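Search this section

3.2 Hand-held unit: setup and upkeep at the Brimen site

All recordings at Brimen were made with one hand-held gripper, referred to below as unit 2. The unit has a wide-angle camera with a fisheye lens, a pair of replaceable finger pads, and a light gray printed body. The procedure in this section was written by M.-B. Tangen and revised after the first month of use. It covers the daily check, the pose reference, and the replacement of worn parts.

The daily check is done before the first recording. The operator wipes the lens with a dry cloth, closes the fingers fully, and reads the width signal at the closed stop. If the reading differs from the stored value by more than the tolerance, the zero is reset and the check is repeated. The finger pads are then looked over for tears in the mesh surface. A torn pad is always replaced together with its partner - mixed pairs gave uneven closing in early tests - and the width calibration is run again from the start.

The pose reference is a square fiducial tag on a small stand. Each session opens with a short sweep in which the tag is kept in view while the operator moves the gripper through the work area. Cabinet doors that belong to the task are included in the sweep, both open and closed, so that the map holds features from both states. Figure 4 gives a view from the gripper camera with the tag on its stand and one cabinet door swung open.

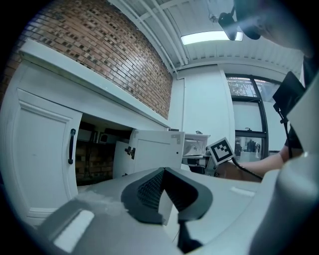 Figure 4. Gripper camera view at Brimen. The finger pad is at lower center; the fiducial tag stands upright to the right of the open cabinet door.

Three features of the site affected tracking. The speckled brick gave dense and stable features over most of the usable field. The white doors and the plain wall gave few. The window was the main source of trouble, as automatic exposure shifted whenever it took up a large part of the view. Exposure was therefore locked at the start of each session with the lens pointed at the brick. Straight edges bend strongly toward the rim of the lens, and the dark outer ring was masked before feature extraction.

Lens calibration was repeated whenever the camera had been removed from its mount. Between March and Apr 23, 2020, unit 2 produced 2748 recordings, of which 1293 were made after the mount screws were changed to a locking type. Tracking was lost in 141 recordings, and these were left out of the training set. T. Bielecka traced most of the losses to a mount that had worked loose during the day. The screws are now checked with a torque driver at the midday break, and the result is entered in the unit log.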